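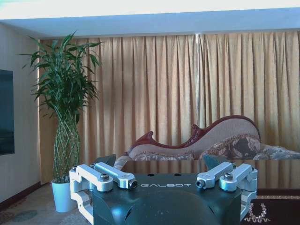
I have been going to robot demonstrations for a good many years now, first for work and lately just out of stubbornness, and I would like to make the case that most of them are held in the wrong kind of room. You know the kind I mean: a bare hall, a table at exactly the right height, a red cube and a blue cube, a man with a headset. The open day Waltik put on in Grulirley this June was in a furnished living room, and I came home thinking every company that wants to sell us a machine for the house should be made to do the same. There were long tan curtains with daylight leaking through where two panels met, a carved chaise with a flowered cushion on it, and a tall lucky bamboo with its stems braided into a lattice, the very sort of plant my sister would haunt me over if a machine knocked it down. And in the middle of all that domestic comfort you had a gripper with GALBOT printed across its housing and two dark pointed fingertips, held low in front of a glossy tabletop. I can't tell you how much more I learned from looking at those things together than I ever learned from the cubes.

Take the tabletop. Anyone who has lived with a shiny dark table knows it shows you the room upside down and hides its own edge (I have set a coffee cup on the edge of mine more times than I care to admit). A person gets used to that. Whether a machine can tell a curtain from the reflection of a curtain is a perfectly fair thing to wonder about, and it is a question that simply never comes up in a hall with matte gray tables and good overhead light. I had never thought to ask it before, and within five minutes I was asking it of anybody with a name badge.

The person who ended up with me was Socorro Rengifo, who was running the afternoon visits, and she was very patient. I asked her about reflections, and then about fringes and rug edges, and then about what happens when somebody closes the curtains halfway through a job, and at no point did she steer me back toward the brochure. Several times she said "I don't know, we'd have to try it," and I wrote that down every time because I like hearing it so much. A demonstrator who says she doesn't know has told you where the work is. The other kind, the kind with an answer for everything, has told you only that he has done a lot of demonstrations.

Now, I should be fair to the bare hall. My old colleague Arvo Valtonen, whom I called that same evening and kept on the phone much too long, thinks I am being sentimental. His view is that you need the plain table and the cubes, that a test ought to be the same on each occasion or you can't compare one result with another, and that a living room is just a stage set with nicer upholstery. He has a point about comparing! If I were choosing between two machines for a factory I would want his table and his cubes and a long column of figures. And he is right too that a company can rig a living room as easily as it rigs anything else. You pick the cushion that's easy to pinch, you rehearse with it for weeks, and then you invite the neighbors.

But an open day is for the public, and the public doesn't have a plain table. What we have is 958 square feet (in my case) of things we bought at different times for different reasons, several of which we no longer like, and a path through them that we could walk in the dark. When I look at a gripper I want to see it next to a cushion, since a cushion is what I own. I know how a cushion feels when you pick it up by the corner and how it flops. So do you. Put us in front of a cushion and suddenly every visitor is an expert, and the questions get better. The woman beside me, who told me she had come mainly to get out of the heat, asked Socorro how the thing would go about picking up a cushion without leaving marks on pale fabric. I have sat through whole conferences without hearing one that good.

There is something else, which I find harder to put into words. In a hall, people look at the robot. They stand in a half circle with their phones up and wait for it to do a trick, and they clap. In the living room they kept looking away from it, at the furniture, at the floor, and you could tell they were measuring. One man paced off the distance from the chaise to the wall. I did a bit of it myself, and what I concluded is that my own front room would need to lose an armchair, and I am fond of both armchairs. That is a disappointing thing to learn at an open day, and I was glad to learn it there and for free.

If I could change anything it would be the pace. Waltik had the place open for 4 hours, with 200 visitors signed up, and if you work that out you will see that most of us got very little time up close. I'd have traded the welcome talk and the sandwiches (they were good sandwiches) for another ten minutes on the carpet. I would also have liked visitors to be allowed to bring something from home. Imagine it, everyone turning up with one awkward object in a tote bag, a gravy boat or a hat or a bunch of keys on a ribbon, and setting it down on that shiny table to see what was made of it. Arvo says that would be chaos. I say that would be my house at any time after four in the afternoon.

That would take care of his worry about rehearsing, too. You can't practice for weeks on a gravy boat you have never met. I put the idea to Socorro on my way out, and she laughed and said her engineers might want a word with me, and then she wrote it on the back of her hand in ballpoint, so I have hopes for next year.

I turned 68 this spring, and I expect I'm close to the sort of customer these firms have in mind when they talk about help around the home. I'm interested, I really am. I would love for something else to bend down and get the pencil out from under the radiator. But I'd like to be courted properly, in a room with rugs in it, by people who will let me ask about the rugs. If you get an invitation to one of these days, ask beforehand what kind of room it is in, and if they tell you it's the big hall by the parking lot, go anyway, but put a cushion under your arm before you leave the house.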